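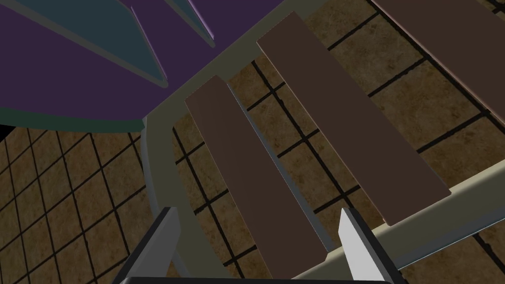 ## Teaching by showing, at Kestley

"People expect the robot to be the hard bit," says the lead of the Brudedis project, pouring us both more tea, "but it's the chairs, bless them." The gaps between dark slats, she explains, are lovely places for a gripper to go wrong, and so her team keeps going back to them in simulation, over tiled floors and wooden ones, with somebody steering and every move saved.

They had 685 saved runs by October, and she'd like 900 before anyone trains on them. "We throw plenty away, mind you. If I wouldn't want it copied, out it goes."
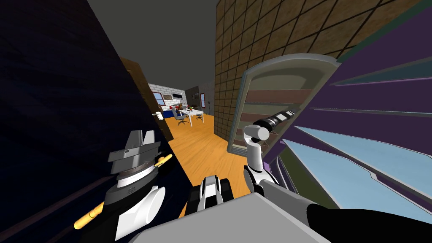
She is fondest of the clumsy runs, the ones where a person hesitates, backs off a little and has another go (she kept 16 of those from her very first week!). "A learner that's only ever seen tidy work has no idea what to do when things get untidy, and rooms are untidy, aren't they?"

The next batch will be steered from the Tratley office, where the newer staff are still getting used to working two arms at once.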